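Stop Sending the Proposal

Quick one today, I have a call at 2 and I want to get this out of my head first.

Most small companies I work with send proposals way too early. Somebody on the other end says "sounds interesting, can you send something over?" and off it goes. Twelve pages. Logo on every one. Then silence. Then the follow-up emails, each a bit sadder than the last.

I think the proposal is where a lot of good deals go to die, and I think we do it to ourselves.

Look at what the request means, most of the time. It means "I would like to get off the phone now." Polite people say it. Busy people say it. I say it to vendors myself, at least once a week, and I feel bad for maybe a minute. So when a rep tells me they have 44 proposals out, I don't hear pipeline. I hear 44 people who wanted to get off the phone.

That number is real by the way. It was Rikance, a parts supplier I spent most of May with. Nice shop, good product, sales manager by the name of Menaka Miah who inherited the whole mess. She went back through the records and found 298 proposals sent over two years. She called every one that had never gotten a clear yes or no. A lot of those buyers didn't remember asking. One guy insisted he'd never heard of the company, then found the PDF in his inbox while she was still on the line. Unopened.

Each one took half a day to write. Do the math on that, I don't want to.

So what she did was make a rule. No proposal until three things were known: what the problem is costing the buyer now, who signs, and what date they need it working. If the rep couldn't fill those in, no document. Have another conversation instead. The reps hated it. One of them told me it was like being asked to sell with his hands tied, and I get that, because sending a proposal feels like work. You did something. You can put it in the report.

But it's the buyer who should be doing some of the work at that stage. If they won't give you 20 minutes to talk about what they need, they are not going to give you 3000 dollars, never mind more than that.

People push back on this and some of the pushback is fair. Public bids, sure, you send what they ask for in the format they ask for and by the deadline. Same for a big buyer with a purchasing department. Bravo, if you've ever sold to them, will not talk to you without paper, and arguing about it just gets you dropped from the list. Fine. Send the paper. I'm talking about the other kind, the owner or the plant manager who has no process at all and is only asking becuase it's what people ask.

The other objection is price. "They just want a number." OK, give them a number! Out loud, on the phone. A range. If the range scares them off you saved half a day. If it doesn't, now you're talking about money, and talking about money is the sales call. I've seen reps go six weeks without saying a price and then hide it on page eleven. Under "Investment." Please don't call it Investment.

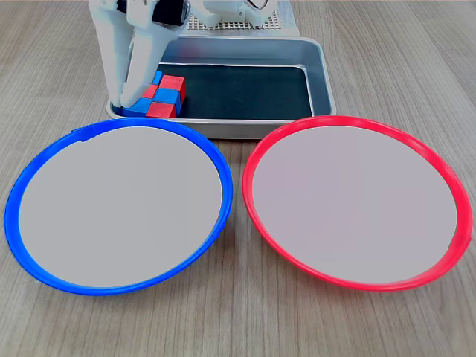

A gripper reaching into a lined metal tray beside colored blocks.

And when you do finally write the thing, make it short. Two pages. Menaka's are one and a half. Here's what you told us, here's what we'll do, here's the price, sign at the bottom. Nothing in it should be news to the buyer. If they're learning something from your proposal then you sent it too soon. I had this fight with the people at Skikeo last year, they had a 60 page template and were very proud of it. Company history, a map, a photo of the Midwood office with the old sign. I asked who read it. Long pause. Still using it as far as I know, so I can't claim I win them all.

One more thing and then I really have to go. Reps worry that saying "not yet" to a proposal request will sound rude. It doesn't if you say it like a person. Try "happy to, can I ask a couple of things first so I dont send you something useless?" I've used that line for years and can't remember anybody getting mad at it. Some of them do hang up, or go quiet. They were going to anyway, you just find out in May and not in August.

OK, call's starting.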